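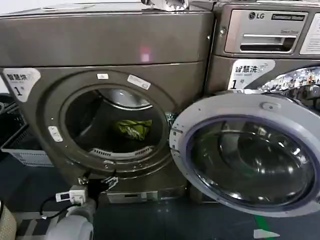 Front loader, door open to the right, one item in the drum. Green tape or marking on the floor at lower right.

Akar Laundry Cell Kit — floor marking, labels and practice guide for robot laundry work
Posted in December by Armelle Roussel

Kit for anyone running a mobile arm at front-load washers. Tape, stickers, door-swing template, laminated card set, and the practice guide (version 3, rewritten by Baptiste Guérin after the Arlow site review). Fits most household front loaders. Does not fit top loaders, please stop asking.

What the guide asks for

Door first. Arm never reaches for the drum until the door is fully open and has stopped moving. Door zone gets taped on the floor before anything is powered. People stay out of the door zone while the arm is live — all people, including whoever wrote the program.

One machine per job. Machines that sit side by side look the same to a tired operator and near enough the same to a vision system. Put a label on every front, same height, facing out. Square it up. Crooked labels still read most of the time but we'd sooner you re-stick them.

Cables and hoses. Keep them out of the drive path. If a lead has to cross, cover it or mark a no-go strip. Power meters go off the floor where you can manage it, hoses get checked at the start of each shift.

Mats. Pull them up or fix them down. Wheels and loose mats don't mix. Glossy tile is fine for traction when dry but the shine throws off some floor sensors, so do your tape test under the lights you'll really be using.

Glass doors. Domed dark glass reflects everything. Don't set a grasp point off the glass. Use the outer ring or the latch side.

Drum check. Look in before the cycle and after it. Small bright items are easy. Dark socks at the back of a dark drum are not, give the camera a second look from a lower angle. Nothing left in the drum between jobs unless the job sheet says so.

Tops of machines. Clear them. Stuff on top gets knocked, or worse gets picked.

Baskets. Fixed spot, same side each time, clear of the door swing. If you use two colours, write down wich is clean.

Stopping. E-stop within reach of the operator standing outside the tape. Test it daily, sign the card.

In the box

Green floor tape, two rolls
Machine labels, numbered
Door-swing template, folds flat
Card set, English and French
Practice guide, printed, spiral bound
Sign-off sheets, one pad

Part numbers

742 — full kit
540 — refill pack (tape, labels, sheets)
1,254 — wall-mount card holder, sold separately

Label adhesive is good for 3,000 wipes with a damp cloth. Not bleach. Bleach lifts the ink, Cuiping Su has the ruined ones in her drawer if you need convincing.

Notes

The guide is good practice, it isn't a standard and buying it doesn't certify you. Your own risk assessment comes first and your local safety rules win wherever they're stricter. Marty base owners — use the wider tape layout on page 9, the narrow one is for Adonus. Old version 2 cards should come off the wall, the door zone on those is too small.

Site walk-throughs by arrangment, Bastien Lebrun does the bookings. Bring a sketch of the room with door swings drawn on.

Refill packs ship same day if ordered before 2 pm. Full kits take longer, the template is cut to order. Grey tape back in stock soon. Yellow discontinued.

Contact: Dayana Inga, Akar sales desk | © Akar, all rights reserved | Back to top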